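## Folding a knit throw on the bed

A bed is the easiest place to fold anything large and soft. You can walk along the edge and the cloth has room to lie flat. This works for a thin knit blanket, a jersey sheet or a big T-shirt. Allow 3 minutes.

Leave the fitted sheet on. A few wrinkles in it won't matter.

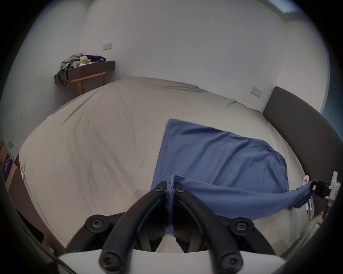
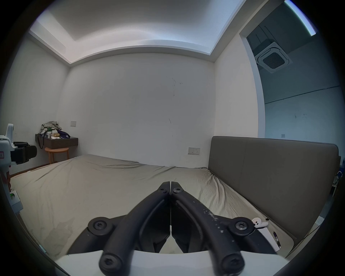

1. Move small things such as pens, paper and chargers to the nightstand. They get folded into the cloth more often than you'd think.
2. Lay the cloth out and find two neighboring corners. Hold one in each hand, close to the tip.
3. Pull gently until the edge between your hands is straight. Knits stretch, so stop as soon as the slack is gone.
4. If a corner has twisted up like a rope, let go of it, shake it open and take hold again.
5. Carry both corners over to the opposite edge and set them down. Smooth from the fold outward with a flat hand.
6. Fold in half again the same way, then in thirds across the short side.

My Sekine throw weighs 600 grams and ends up the size of a couch cushion. Heavier ones do better with one less fold. Kohei Fukuda wrote in to say he rolls his after step 5 and stands the rolls in a drawer, and that works too if the drawer is deep enough.

Store the folded edge facing out so you can pull one from the stack.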